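Questions about table care and returns

Does the glossy finish get scratched?
Yes, fine scratches come with daily use. They show most when a lamp shines directly on the top, and from the side you hardly notice them. We do not polish them away between rentals.

Is a dark line in the wood a defect?
No. It is a knot line and it belongs to the board. We do not give a discount for it.

Can I put boxes on the table?
Yes, but please lift them, do not push. Most scratches we see come from a box with sand under it. Small things are better kept inside an open box than directly on the wood.
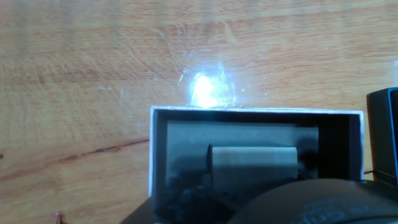

For heavy boxes over 11 kg, please put a cloth under. We can lend you one — ask at the Stedero desk.

How do I clean the top?
Use a soft cloth, a little damp, and go along the grain. No powder, please.

What if I make a deep mark?
Write to Vicente Aravena within 5 days and give your rental number. Small repairs we do in our Sitbridge workshop, which is closed in August.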